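Grovlow Community Help > Home and Laundry > Wool and knitwear

Can I save a wool jumper that went through a 40 degree wash?

Posted by Temitope Oyewole

My husband put my grey lambswool jumper in with the towels. It went through a full 40 wash and came out noticeably shorter in the body and tight across the shoulders. The sleeves now stop well above my wrists. It hasn't been in the tumble dryer, I caught it before that. The label says hand wash only, 100% lambswool.

I have read that you can soak it in hair conditioner and pull it back to size. I have also read that this is nonsense and that once wool has shrunk it stays shrunk. Which is it? I don't mind if it doesn't go all the way back, I would just like to wear it again this winter. It is drying flat on a towel at the moment.

Also, does it matter which conditioner? All I have in the house is a supermarket one for coloured hair.

Viewed 2,198 times. 3 replies.

Olanrewaju Igwe
Member, 122 posts

Both things you read are partly right. It depends on how far the wool has felted.

Look closely at the fabric. If you can still see the separate stitches and it stretches a little when you pull it gently, you have a fair chance of getting some of the size back. If it has gone thick and stiff like a blanket and you can't make out the stitches, it has felted and there isn't much to be done.

Assuming it is the first kind, do this:

Measure a jumper that fits you and write down the chest, body length and sleeve length.

Fill a basin or a clean washing-up bowl with lukewarm water. Not hot. Stir in two tablespoons of conditioner until there are no lumps.

Put the jumper in and press it down until it is soaked through. Leave it for half an hour. Don't rub it or swish it about, as rubbing is what causes felting.

Lift it out with both hands underneath so the weight doesn't drag on one part. Press the water out against the side of the bowl. Don't wring it. I don't rinse at this stage, but some people do.

Lay it on a dry towel, roll the towel up with the jumper inside and press down on it. Then move it to a second dry towel.

Stretch it a bit at a time to the measurements you wrote down. Do the body first, then the shoulders, then the sleeves. Pin it with rustproof pins and leave it until fully dry, away from radiators. In October mine took two days in the back bedroom.

You can repeat the whole thing. Most of the change comes the first time, with a bit more the second. I got nearly all the length back on one of mine but the chest stayed snug. Give it a cool rinse once you are happy with it, then dry it flat again.

Any ordinary conditioner will do. The one for coloured hair is fine.
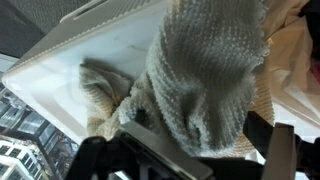
Grey knit in a white plastic tray.

For next time, a tray or shallow tub is handy for carrying wet woollens. Hanging them over your arm pulls them out of shape in the wrong direction.

dreltivthorpe_jen
Member, 17 posts

Baby shampoo works as well, same method. I wouldn't bother with pins, I put tins of beans round the edges.

If it doesn't work you can cut it up for mittens. Felted wool doesn't fray.

Temitope Oyewole
Original poster

Thank you both. I can still see the stitches, so I will try the conditioner tonight. I don't have rustproof pins so it will be tins to start with. Olanrewaju, should I do up the neck buttons before I stretch it or leave them open? There are three at the shoulder.

Olanrewaju Igwe
Member, 122 posts

Do them up. Otherwise the neck opening goes wavy when you pull the shoulders out.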